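Graltia Building Services
Resident Support Desk
Ticket history

Property: Clindurwood Residences
Area: Shared laundry room, ground level
Subject: Blue dye marks on patterned tile floor
Reported by: Rohani Latuheru, resident
Assigned to: Ozan Şimşekoğlu, Floor Care
Priority: Normal
Status: Closed

Initial report

The resident states that blue marks have appeared on the patterned tile in the shared laundry room, between the folding counter and the floor drain. The marks were first noticed on Saturday evening. The resident mopped the area with plain water and reports that the marks became paler but did not go away. The resident asks whether the tile is damaged and whether a charge will be applied to the unit.

Response from Support Desk

Thank you for your report. No charge is applied while a ticket is under review. Please do not use bleach, vinegar, or a scouring pad on the tile until Floor Care has completed an inspection. Please confirm the following:

Whether any fabric was left on the floor, and for how long.
Whether a cleaning product other than water was used.
Whether the marks are on the face of the tile, in the grout, or both.

Reply from resident

I had a blue cloth on the floor by the counter. It is a cotton throw that I use to cover the sofa, and it had just come out of its first wash. I put it down while I waited for a dryer and it stayed there overnight. I used only water on the floor. The marks are mostly in the grout, but there is a faint patch on two of the tiles as well. The patch is hard to see against the pattern unless the ceiling light is on.

Inspection note, Floor Care (O. Şimşekoğlu)

Attended the laundry room at 9:20 a.m. The floor was dry. Staining is present in the grout lines over an area the size of a bath mat. Two tiles show a light blue haze on the surface. No cracks, no lifting, and no loose grout. The drain is clear.

The tile glaze is sound. A white cloth dampened with warm water was rubbed over the haze and picked up a small amount of color, which indicates that the dye is sitting on the surface. The grout in this part of the room was last sealed before the current service contract, and water no longer beads on it. Unsealed grout will take up dye from any wet fabric left on it for several hours.

Assessment: dye transfer from new fabric. No damage to tile. Grout can be cleaned and resealed.

Treatment, first visit

Area swept and rinsed with clean water. Duman neutral floor cleaner applied at the standard dilution and left for 20 minutes. Grout lines worked with a soft nylon brush, then rinsed and wiped. Haze on the tiles removed completely. Grout improved, with a pale blue tint remaining in 3 lines nearest the counter.

A second treatment is required. Resident advised by message that the area may be walked on as normal, but that no laundry, baskets, or mats should be placed on it in the meantime.

Message from resident

Thank you, the tiles look as they did before. I have two further questions. Can I wash the throw again in the shared machines, or will it leave color in the drum? Also, I still put washing on the floor at home while I sort it, and my kitchen has the same kind of tile.
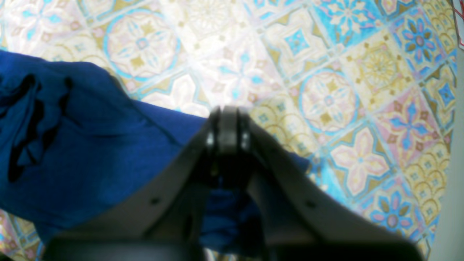 I would like to know if I need to have the kitchen grout sealed as well or if it is enough to keep things off it. I do not have a record of when it was last done.

Response from Support Desk

The throw may be washed in the shared machines under these conditions. Use a cold cycle and wash it by itself. When the cycle has ended, run a short rinse with the drum empty and wipe the door seal with a white cloth. If the cloth shows color, repeat the rinse before leaving the machine for the next resident. Strong colors such as this blue commonly release dye through several washes.

Regarding the kitchen, grout inside the unit can be checked without an appointment. Place a few drops of water on a grout line and wait five minutes. If the drops stay on top, the seal is still working. If the grout turns dark, the seal has worn off and a request may be submitted under the category Interior Floors. Dry laundry may be sorted on the tile in either case. Damp laundry should go into a basket or onto a drying rack, particularly new items in dark or bright colors.

Treatment, second visit

Cleaner reapplied to the 3 affected grout lines and left for 20 minutes. Brushed, rinsed, and dried with towels. No blue tint visible under the ceiling light or with a hand lamp. Area left to dry overnight with the door propped open and a sign posted.

Grout sealer applied the following morning in 2 coats, with excess wiped from the tile face after each coat. Water test carried out after curing. Drops remained on the surface in all places tested.

Sealer drawn from the Grivville supply room. Stock level updated.

Additional action

The remainder of the laundry room floor has been added to the January sealing schedule. A notice has been placed above the folding counter asking residents to keep wet items off the floor.

Follow-up from resident

I did the water test in the kitchen. The drops stayed on top near the window, but the grout went dark by the sink. I have sent a request under Interior Floors. The throw has been through a cold wash and the white cloth came away clean after the second rinse.

Closing note

Resident confirms that the laundry room issue is resolved. No charge applied to the unit. The kitchen request has been received and will be handled under a separate ticket. This ticket is closed and may be reopened by reply if the marks return.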